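The Night Ferry from Udthorpe

Posted December 27, 2023

1. The ticket office

The woman behind the glass told me the crossing took nine hours in winter and six in summer, and that I had picked the wrong half of the year. I said I hadn't picked it. She slid the ticket under the window and went back to her soup.

I was going to Lornberg to sell my mother's house. My brother had offered to come and I had told him to stay home with the kids. I had one bag, a folder of papers from the lawyer, and a key on a loop of green string. The key was for the back door. The front door had swelled up years ago and my mother had given up on it. She said anyone who mattered knew to go around.

The waiting room had a heater at one end and all the people were at that end. I sat down next to a man with a dog under his coat. He asked if I was from the island and I said I used to be. He nodded as if that was the same thing.

When I was a child my father worked on this boat. It had a different name then. He fixed what broke, and he used to say that a ferry was a lot of small parts pretending to be one big one. He kept his spares in whatever came to hand: coffee cans, cake tins, the drawer where the good napkins should have been. My mother would open a cupboard to get the flour and find a bag of fuses.

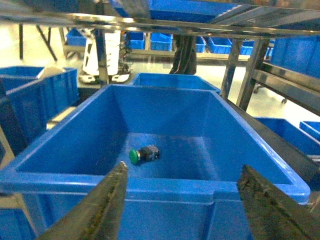 2. The crossing

They let us on a little after dark. The boat was the Yilma, painted white over an older blue, and the blue was coming through at the corners. I bought a cup of tea and found a seat by a window, though there was nothing to look at except my own face and the lights of Udthorpe getting smaller behind it.

The man with the dog took the row across from me. The dog came out of the coat and lay down on the floor and went to sleep before we were past the harbor wall. I tried to do the same. The seats had arms that didn't lift, so you could sit or you could lie on the carpet, and I was too old for the carpet.

Around midnight the engine changed its note. I knew what it was before I was properly awake. My father used to take me down the steep stairs and make me listen. That's her turning into the current, he'd say. If you ever hear her do that twice, come and find me. I sat up and waited. She only did it once.

I opened the folder because I couldn't sleep. The buyers were a couple from the mainland. They had written a letter, which the lawyer had put in with the rest. They liked the pear tree. They wanted to know if the shed was included and what was in it. I had not been in the shed in 20 years. I wrote "yes" next to the first question and left the second one blank.

The man across the aisle was awake too. He asked what I was reading and I told him. He said he'd sold his parents' place and it took him one weekend, and then he drove past it every day for the rest of his working life. I asked if it bothered him. He said they had put in a nice fence.

3. The house

Lornberg came up gray, with the church first and then the fish sheds. The bus was waiting with its door open. It let me off at the bottom of Grallent Lane and I walked up in the ruts because the grass was wet.

I went around to the back. The key stuck, and then I remembered to lift the handle, and it turned. The kitchen was cold and very clean. My brother had come in June and scrubbed everything, and had never mentioned it to me.

I made coffee and drank it standing up. Then I took the lawyer's letter and a flashlight and went down to the shed. The door was held shut with a bent nail. I turned the nail and pulled.

There were three shelves along the far wall, and on every shelf were cans and tins and jars, each with a strip of tape across the front. My father's writing was on the tape. Bolts, long. Bolts, short. Washers. Pump. Door chimes, ours. Under the last one, in my mother's hand, it said: still don't work.

I took that can down and put it inside my coat. The rest I left where it was. Then I sat on the step and filled in the second answer, and went to see how the pear tree was doing.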